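Quick notes from the Valness open day, typing this before the battery goes. Got there late, parking was a mess, 500 people signed up and it felt like all of them were in the one hallway. Pentti Mustonen did the welcome. Short, good. Coffee was gone by then.

Ulex stand first -- hooks, trays, closet stuff. Moschos next door had insoles, 60 kinds, didnt try any. Skipped the Osis talk, line too long. Might catch it in October.

Best part for me was the shoe storage room. Carpet, light wood-grain table, small rack on it. Wanted to stay longer but they were moving groups thru fast.

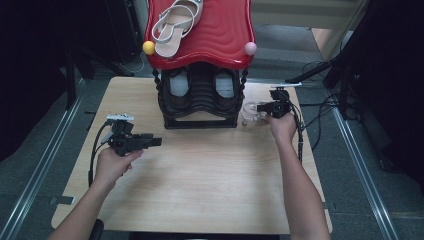 Valness, July 6, 2025 -- Black rack, wavy ribs, two white insoles standing up in the top. Red lid over it, ripply, with a little yellow ball on one corner and a pink one on the other. Beige sandal lying on the lid. I liked the red alot. No price list out, asked twice.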